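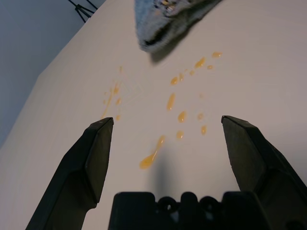
Exposure on a wrist camera should be locked before any other parameter in a wiping task is tuned. With auto exposure left on, the black gripper fingers and the white table pull the sensor in opposite directions as the arm moves, and any color threshold set at one height fails at the next. The amber drops between the open fingers are translucent, with bright highlights on top, so a threshold on brightness alone tends to break each drop into pieces. Saturation does the job better: the table is close to neutral, the gripper is black, and the cloth is a gray-blue that sits well away from amber in hue.

This page covers the detection half of the Wolley bench arm's wipe routine, as set up in the shared workshop in Sativville. Arm assembly and hand-eye calibration are on separate pages and should be finished first.

What you need

A calibrated arm with a parallel gripper and a wrist camera
A plain white tabletop
A diffuse light source, fixed in place
A cloth the gripper can hold
Python with OpenCV and NumPy

Step 1. Lock the camera

Move the arm to the survey pose with the fingers open. Turn off auto exposure, auto gain and auto white balance. Raise the exposure until the bare table is just below clipping, then back off one notch. Save the values with the survey pose. Both are loaded together at startup, and a pose saved without them will be rejected.

Step 2. Mask the gripper

The fingers and palm occupy the same pixels at a given opening width. Capture one image of the bare table, threshold for dark pixels, and dilate the result by 4 pixels. Store one mask for fingers open and another for fingers closed. Do not interpolate between them. If the fingertips are changed, capture both again.

The shadow under the palm is not part of the mask. It is soft and neutral gray, and the saturation test in the next step passes over it.

Step 3. Threshold

Convert to HSV. Keep pixels in the orange-yellow hue band with saturation above the table's own maximum plus a margin. Apply a closing operation with an 11 pixel kernel to fill the highlights, then subtract the gripper mask.

Faint smears are the weak point. A thin streak with fine strands will come through as a string of unconnected specks, and a pale spot may not come through at all. Lowering the saturation margin recovers some of these at the cost of noise near the table edge. Alina Radu's branch runs a second pass with a lower margin, limited to the neighborhood of blobs already found. It is slower but worth merging if your spills are stringy.

Step 4. Reject what is not on the table

Draw the table boundary once in the survey pose and discard everything beyond it. Tripod legs, cables and the floor all belong outside. A printed patch or label on the cloth can contain yellow and will pass the hue test, so park the cloth outside the search region or mask it by its gray-blue body and dilate generously.

Step 5. Group and order

Project the blob centers onto the table plane and cluster them by distance, starting with a threshold of half the cloth width. Fit a line through each cluster. Wipe along the line, inward from the far end, and lift at the finish. Elongated drops skew the center estimate toward the pooled end, and the cloth width normally absorbs the error.

Gerasimos Lambrakis reports about 1000 survey cycles on the Bindden controller without a missed frame, provided the camera has its own USB port. On a shared hub, expect timeouts.

Known issues

Masks shift if the camera bracket works loose. Check both screws before blaming the threshold.
Closing with a larger kernel merges neighboring drops. This does not affect wiping but makes the blob log useless for comparison.
The force limit for the wiping stroke is set in the motion config and is not covered on this page.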